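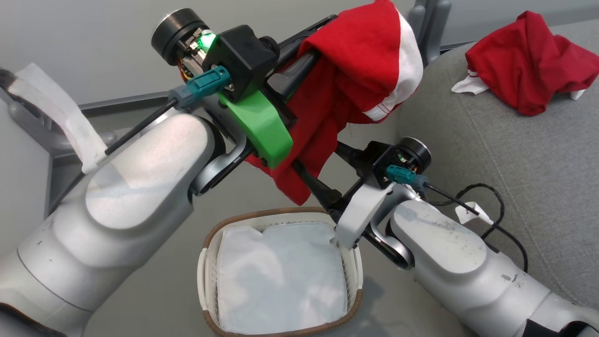 A red garment with white trim, and a small white basket.

Why Hymns Have Numbers Instead of Names

If you have ever sat in a church, you may have seen a wooden board on the wall with numbers on it. It isn't the score. Those are the hymns for the day, and the number tells you where to look in the book.

A hymn is a song of praise or prayer, usually cut into verses. Each verse goes to the same music, so you only have to learn the tune once. By verse 4 you will know it very well. By verse 7 you may feel you know it well enough.

The words and the tune often come from two different people, who may never have met. One wrote a poem. Somebody else, possibly a hundred years later, noticed that it fit a melody.

How can you tell if it fits? Count the syllables in each line. "Amazing grace, how sweet the sound" has eight, and the next line has six. Hymn people call eight, six, eight, six "common meter," and any poem in that pattern can borrow any tune in that pattern. Try it with a silly one:

My brother ate the final plum
and said it was the cat.

Tunes get names of their own, so that the organist knows which one is wanted. Many are named after towns or people, for reasons that got lost along the way. In our songbook there is one called Sallow and another called Ulen. Sallow is the slow one. Ulen goes up very high in the third line, and you will hear most of the grown-ups stop singing and look at their shoes.

Our book has 600 hymns. We sing perhaps 40 of them, and half of those in December.

Written by Femke Mertens for the children's page, 10/7/25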